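Plerach Women's League Box Scores

README for the public release

Plerach is a collection of box scores and rosters from the Rustholm women's basketball league, an amateur league with two divisions. It covers 1,214 games and has 3,108 player-season rows. The files were typed up from paper score sheets, then checked against the final scores printed in the league's season booklets.

Files

games.csv - one row per game, with home team, away team, final score and score by quarter
players.csv - one row per player per season, with team, jersey number and position
lines.csv - one row per player per game, with points, fouls and minutes where the scorer wrote them down
teams.csv - team names, including old ones. Olix played as Phan for its first two seasons and has the same team ID throughout.

All files are UTF-8 with a header row. Empty cells mean the value was not on the sheet. A zero means the scorer wrote a zero.

Coverage

The regular season runs through April and the playoffs are in May. Playoff games have a P in the game_type column. Forfeits are kept in games.csv with no matching rows in lines.csv. Rebounds and assists were recorded by only a few teams and were left out of this release.

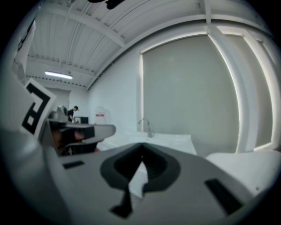
Minutes are the weakest column. Most scorers did not track them, and those who did often rounded to the nearest quarter. Please don't use them for per-minute rates.

Personal details

The rosters list names as printed in the booklets. Some booklets also had short player profiles with hometowns, jobs, and spouses or partners. None of that was entered. Players who asked to be left out appear as a numeric ID with a blank name, and their stats still count toward team totals.

Known problems

- Nearly 2,000 rows in lines.csv have no foul count.
- In 4 games the quarter scores do not add up to the final. The final score is the one to trust.
- Jersey numbers sometimes changed during a season. Only the first one is listed.

Corrections

Send the game ID and a scan of the sheet if you have one. Fixes go into the next release and are listed in changes.txt.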